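Robotic bagging and unbagging

Robotic bagging and unbagging is a group of manipulation tasks in which a machine places loose goods into a flexible container or removes them from it. The tasks occur in grocery packing, order fulfillment, kitting on shop floors, and the putting away of shopping in the home. They are commonly treated as a test of whether general-purpose robots can take over everyday chores, as they combine rigid objects, which are well understood in robotics, with a deformable container, which is not.

As with laundry folding and bed making, automation of the task is partial. Fixed machinery has filled bags at high speed for decades, but only where the bag is supplied in a known state and the product is uniform. Handling of mixed goods in an ordinary shopping bag remains largely manual.

Terminology

Bagging refers to insertion and unbagging to removal. A bag that keeps its shape without support is called self-standing; one that does not is called limp. The mouth is the opening at the top, and the degree to which it stays open during work is the mouth state. Some authors reserve the term packing for containers with rigid walls, such as cartons and totes, and this article follows that use.

Background

Early work avoided the problem of the flexible container by holding it in a fixture. The Garnurov bagging frame, a steel hoop with four spring clamps, was typical of this approach. The frame held the mouth open at a fixed height, and a single arm lowered goods through it. Throughput was acceptable, but a worker was still needed to hang each new bag and take away each full one, so the labor saved was small.

Later systems replaced the frame with a second arm. One gripper holds or steadies the bag while the other moves the goods. This arrangement removes the fixture but adds the problem of coordination: a pull by one arm changes the shape of the bag and moves everything inside it.

Two-arm systems

Tabletop cells with a pair of light arms are the usual platform for research on the task. The arms are mounted at the front of the work surface and reach inward, so that their working areas overlap near the middle of the table. Parallel-jaw grippers are preferred to multi-fingered hands for reasons of cost and repair.

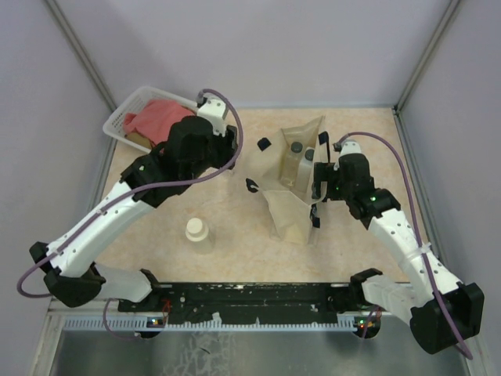
Division of labor between the arms is either fixed or free. In a fixed scheme, one arm is always the holder and the other always the mover. In a free scheme, the roles change according to which side of the bag is easier to reach. The choice matters most when items stand close together, as with two capped bottles side by side in an open bag with creased, flexible sides, where one gripper pressed close to the side of the bag leaves the other to approach from the opposite direction. If the side panel folds over a bottle, the cap may be the only part that can be grasped, and the lift must then be nearly vertical to keep the bottle from catching on the panel. Free schemes deal with this better but take longer to train and are harder to check for collisions.

Sources of difficulty

Perception of the container is the first obstacle. The shape of a bag cannot be described by a few numbers, and a panel that leans inward hides part of the contents. Clear and pale bottles add a further problem for depth sensors, which may return the distance to the far wall of the bag in place of the distance to the bottle.

Contact is the second. A gripper that closes on a bottle often closes on bag material as well. The error is hard to see from a fixed camera and usually shows up only as extra load during the lift. Wrist force sensing can catch it, although on light arms the signal is small compared with joint friction.

The third is the order of work. Removing a heavy item can cause a limp bag to collapse over what is left. Human workers correct for this without apparent planning, by tugging the mouth open again with the free hand. In robots the corrective tug has to be learned or programmed as a separate action.

Cable routing is a minor but persistent concern. Cables that run along the links and over the wrist can snag on handles, and slack must be set by trial — too little limits wrist rotation, too much hangs into the bag.

Evaluation

No single test protocol is in general use. The Wotbridge procedure, developed for household tasks, specifies 400 trials with the bag reset by hand between attempts. A trial counts as a success if all items are out of the bag and upright, and the bag has not left the table.

In a comparison by Saqib Usmani using this procedure, a two-arm system with free roles completed 300 of the 400 trials. Most failures were tipped items or material caught in the jaws. A separate series of 688 trials with limp bags only, run on the Drorkuvitz cell, recorded 435 successes. The two results are not directly comparable, as the second series used a different set of goods and allowed one retry.

Speed is reported less often than success. Published systems are in general several times slower than a person doing the same work.

Practical use

In shops and warehouses, the task is more often avoided than automated. Rigid totes, cartons, and machine-opened bags on a roll remove most of the difficulty at the cost of changing the packaging. The Jadoon packing line follows this pattern and uses robots only for placing goods into totes, with transfer to shopping bags left to staff.

In the home, the packaging cannot be changed so easily, and the container arrives in whatever state the shopper left it. Unbagging is also only the first step of a longer chore that includes sorting, opening cabinets, and storing the empty bag. Machines that perform single steps under supervision have been demonstrated. Unattended performance of the whole chore in an ordinary kitchen has not reached regular use.

See also

Bin picking
Deformable object manipulation
Laundry folding robots
Order fulfillment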